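3. Materials and methods

3.1 Cups

The study used single-wall paper cups of the kind sold for hot drinks. All came from one production run supplied by Dedley through its Trotville warehouse, so that differences in board, coating and rim forming between runs would not enter the results. Cups were delivered in sealed sleeves and kept in the test room, unopened, until the humidity inside the room had been steady overnight. A sleeve opened in the morning was used up or discarded by the evening of the same day.

A paper cup of this type is made from two pieces of board. The wall is cut as a fan-shaped blank, wrapped around a tapered form and joined along an overlap. The base is a disc with its edge turned down and crimped into the lower end of the wall. The top edge of the wall is then curled outward to form the rim. The three features matter in different ways when cups are stacked. The taper sets how far one cup drops into the next. The rim is the stiffest part of the cup and usually the first part to be touched when a stack is taken apart. The overlap is a line of double thickness running the full height of the wall, and it breaks the symmetry of what would otherwise be a smooth cone.

Cups were inspected before use. Any cup with a flattened rim, an open overlap or a visible dent in the wall was set aside. Of the 1,611 cups inspected, 79 were rejected, most of them from the ends of sleeves, where the packaging gives the least support. Rejected cups were kept for the rim measurements described in Section 3.4 but took no part in the stacking trials.

3.2 Nesting depth and contact

When one cup is placed in another with both mouths facing up, the inner cup slides down until something stops it. In a well-made cup the stop is the base of the upper cup meeting the inside wall of the lower one, or the underside of the upper rim meeting the lower rim, depending on the taper. We call the first case wall contact and the second rim contact. Wall contact tends to wedge. The cups hold to each other by friction, and the force needed to separate them rises with the force used to push them together. Rim contact is more forgiving, but it leaves a stack that rocks if the rims are uneven.

The overlap complicates both cases. If the overlap of the upper cup lies directly against that of the lower cup, the local thickness is doubled again and the upper cup sits slightly high on that side. If the two overlaps are turned away from each other, the cup seats more evenly. In ordinary use the alignment is left to chance. We recorded it for each pair by marking the overlap on the outside of the base in pencil before the trial.

3.3 Stacking procedure

Each trial began with loose cups on a flat table. One cup was set upright as the bottom of the stack and the others were added by hand-held gripper, one at a time. The gripper closes on the wall from two sides, which concentrates the load in two patches. A cup lying on its side was gripped, lifted clear of the surface, turned mouth up and lowered over the stack.

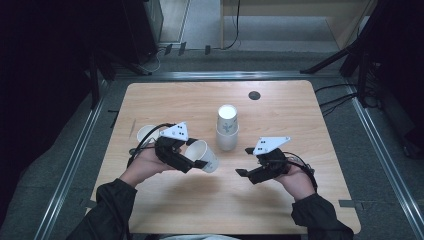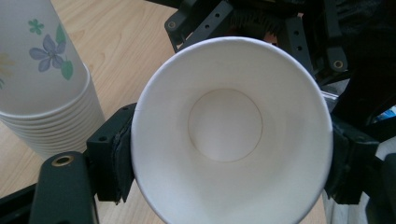

Figure 5. Handling of white paper cups by hand-held gripper at the test table.

Why does a cup that has been squeezed stack less well than one that has not?

Squeezing the wall from two sides turns the round mouth into an oval, and the cup then touches the one below it at two places before the rest of the wall has seated. The cup either stops short or goes in tilted, and in both cases the stack above it leans.

The closing distance of the gripper was left to the operator, who was asked to use the lightest grip that would hold the cup without slipping. No limit was set on the time taken. If a cup was dropped from above the height of the stack it was replaced with a fresh one and the trial was restarted, as even a short fall can mark the rim. Cups that slid from the gripper while still close to the table were picked up again and used.

In total, 288 trials were completed. The position of the gripped patches relative to the overlap was noted for every placement, using three classes: overlap inside a patch, overlap within a finger's width of a patch, and overlap clear of both patches. Operators were not told which class was being sought and chose their grip freely.

3.4 Measurements

Seating height was measured from the table to the top of the uppermost rim at four points, a quarter turn apart. The mean gives the height of the stack, and the difference between the highest and lowest readings gives the tilt. Readings were taken with a height gauge after the stack had stood undisturbed for one minute – long enough for most of the recovery of the board to take place.

Mouth shape was measured with a go/no-go template cut for the purpose by Gachanja. The template is a set of oval openings of increasing ratio between long and short axes. The cup is lowered through each opening in turn and the first one it passes freely is recorded. The method is coarse, but it does not load the rim, and it gave the same reading on repeat for nearly all the cups tested. An optical method was tried in February and abandoned because the shadow under the rolled rim was read as part of the edge.

Separation force was measured by holding the lower cup in a ring and drawing the upper cup straight up by a cord fixed to a disc in its base. The peak force was recorded. Pairs that separated with a visible twist were noted but not excluded.

3.5 Sources of error

The largest source of error is likely to be moisture in the board. Paperboard softens as it takes up water, and a wall gripped late in the day may not behave like one gripped soon after the sleeve was opened. Order of use within a sleeve was therefore recorded and is included as a term in the analysis. A second source is the print on the outside of the cup. Ink changes surface friction slightly, and a gripped patch that falls on a printed area may need a different grip from one on bare board. We did not control for this.

A third source is the table itself. The surface was checked for level before each session, but no correction was made for small local variations. These affect all four height readings of a stack in much the same way and should have little bearing on tilt.

Alcides Pacheco carried out the height and template readings in all trials. A second reader repeated a portion of them at the Vunamia laboratory using the same gauge and template, and the agreement between the two sets is reported with the results in Section 4.1.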